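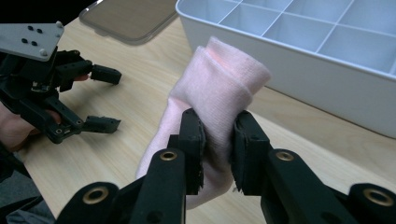

Fig. 1. Pink knitwear in the right-hand gripper, left-hand gripper open, storage organiser behind.

Jimonum: two hand-held grippers for folding and sorting small laundry
Project report, Danang Pelupessy

1. What I set out to do
Jimonum is a pair of grippers you squeeze by hand. The plan was to learn how people handle socks before asking a motor to do it, motors being expensive and my patience being free. Everything was built on Saturday mornings at the Tilidgate shared workshop, between the lathe queue and the kettle.

2. The build
The linkages are black with brass bushings at the pivots. My first set had no bushings and wobbled like a pub table. I drew the second set with the holes 18 mm apart, discovered the drill had its own opinion, and drew a third. Rizal Osman lent me his reamer and has asked for it back twice.

The fingertips were the slow part. A plain flat finger will push a sock across a table all day without picking it up, so I glued on pads. The glue came from Gittins and is still on my jeans.

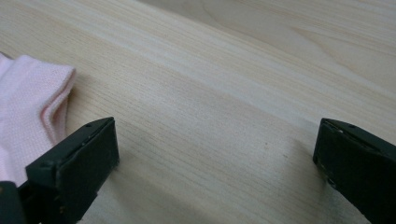 Fig. 2. Fingers open beside the folded edge.

3. Trials
I logged 121 attempts at folding, in February, in a workshop with one heater. Thin knits were easier than towelling. The cuff is the best place to grab, the toe the worst. Using both grippers at once feels like eating soup with two pairs of tongs, though one can hold the fabric down while the other goes in for the pinch.

My squeeze sensor, an Umow board, read 1405 at full grip one week and 1481 the next. I blamed the board for a fortnight before finding the loose wire I had soldered myself.
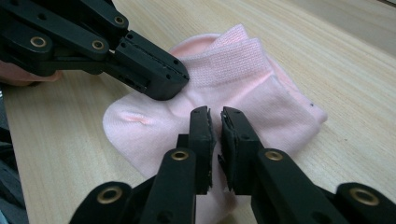
Rizal Osman, reading the draft, wrote in the margin that the pads should be screwed on, that glue was always going to peel, and that he had told me so before I bought it. He is right and I have left his note in.

4. Next
Screwed pads, a stiffer spring, and a second sensor so the two can disagree with each other. Also one reamer to return.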